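The Great Un-Hoarding of My Hard Drive

My laptop told me in March that it was full. It put this politely, in a little gray box, and then it put it again every eleven seconds until I did something. What I did was buy a bigger drive, which is what I have done every time a computer has told me this since college, and which is why I now own a shoebox of drives containing each other.

The new one arrived with 1,000 gigabytes on it, or 1,024 if you believe the kind of person who corrects you at parties. I lost an evening to reading about the difference. I understood it completely for the length of one sandwich. My takeaway is that somebody is shortchanging me and I am too tired to work out who.

Anyway, before copying everything over for another round, I decided to look at what I was copying. This was a mistake.

What was in there

The first folder was called New Folder. Inside it was a folder called Stuff From Old Laptop, and inside that was a folder called New Folder. I kept going down for a while, like a man in a cave with one match left. At the bottom was a warranty for a toaster. I haven't had that toaster since the apartment on Gittins Street, and I remember it mainly for the smell.

After that it was résumés. There was resume_final, resume_final2, and resume_USE THIS ONE, which I had very clearly not used, given that it spelled "manager" two ways. There was a cover letter to a company called Warnness, thanking them for considering me for a role at Ener. I never heard back from either. I used to wonder about that.

Then the tax returns, which I moved to the new drive without opening, the way you carry a spider outside.

And then the pictures. Thousands of them, most with names like a license plate. Parking garage signs so I could find the car. A rash (mine, healed). Every whiteboard from every meeting I sat through at a job I left, including one that just says SYNERGY? with the question mark circled. A great many things I saved off the internet with some purpose in mind, and the purpose did not get saved with them.
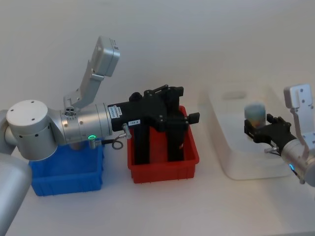 The sorting system

Glenys Rosser lives across the hall and used to run the records room for the county, and she has opinions. I made the error of mentioning my project at the mailboxes. She came over with her own mug.

Her rule is that you get three folders. Keep, Toss, and Ask Me In A Year. Anything you can't place while you're breathing out goes in the third one. She then watched me place things, sipping, and said "hm" whenever I put a whiteboard in Keep. By the second cup I had moved all the whiteboards to Toss except SYNERGY?, which I'm having printed.

I asked her what she did with her own files and she said she doesn't have a computer.

It took 2 weekends, if you count the one where I mostly found old emails and got mad about them. I found the whole chain where my cousins and I planned a trip to Clorkthorpe, which ran longer than the trip did. There's a spreadsheet. One column is for who was bringing the cooler, and four people had put their names in it, and I can tell you that we drank warm soda from a gas station the entire time.

Where things stand

Keep is pretty small. It's the taxes, the photos with people I like in them, a voicemail from my grandmother about a coupon, and the Clorkthorpe spreadsheet for evidence. Toss is gone. I emptied the trash and then sat there feeling lightheaded, and then spent ten minutes trying to find out if you can un-empty the trash.

Ask Me In A Year is enormous. It's most of the drive. I've backed it up to one of the old ones from the shoebox, in case, and I had to make a folder on there to put it in. I haven't named it yet.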